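Skultside Robotics Club
Minutes of the project meeting, Sun 21 January

Present: Fedir Semeniuk (chair), Lavanya D'Souza, Montri Saengthong, Vsevolod Lytvynenko (minutes)
Apologies: Gwenaël Baudry

1. Previous minutes
Accepted with one correction: the spare wrist cable is held at Trallham, not Kadine.

2. Student project: kitchen task
The project covers cups and tableware at the sink and the dishwasher. The log now holds 547 recorded attempts. Attempts with no start pose entered will be marked incomplete and left out of the May report.

Montri asked that cups and bowls be scored separately – the grip settings differ and a combined score hides this. Agreed. 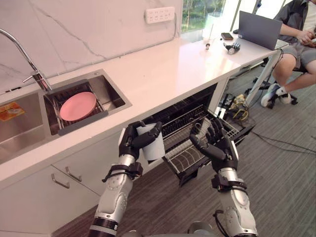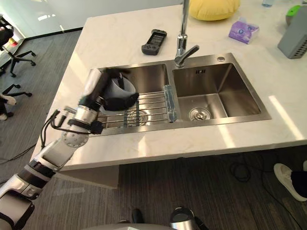
Cups in the first two, the pink bowl at the sink in the third.

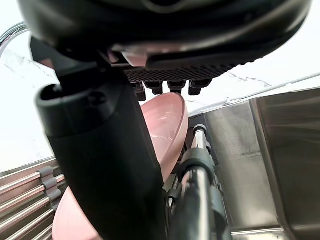 Gwenaël wrote in before the meeting to object to the present scoring, saying that a cup set down on its side should not earn the same mark as one set down upright, and that the students would otherwise tune for speed. Fedir replied that the sheet could carry a separate column for final position. Agreed, to apply from the next session. Earlier attempts will not be rescored.

3. Wrist view
Lavanya reported that the fingers can hide part of the object during the approach. She proposed using the head view for the approach and the wrist view for the last 10 cm. To be tested on bowls first.

4. Symonenko Cup
Entry is limited to 11 students. Team list to be closed in May. Rule on restarts still unclear – Vsevolod to write to the organisers.

5. Actions
Montri: split the score sheet, add the position column
Lavanya: test the change of view, report the settings used
Vsevolod: letter on restarts
Fedir: collect the spare cable from Trallham

6. Any other business
Cable ties are running low. Fedir to order more.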